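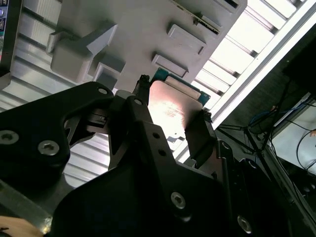 The Night Bus to Hosard

Reading time: 1 min

Līga Tamošiūnaitė had a ticket for seat 4, but an old man was sleeping in it. She sat behind him and held the cake on her knees.

At Endale the driver put on the lights and the man woke up.

"Did we pass Mitmont?" he asked.

"Yes. It was 2 stops ago."

He looked at the dark window for a long time. "My brother waits there," he said. "We did not speak since March."

"You can call him."

"I know the number. I never called it."

She gave him her phone. He pressed the buttons slowly, and when a voice answered he said only, "Tõnu Lapiņa, you should go home. I am late again."

© 7 August 2018 | Contact | Back to top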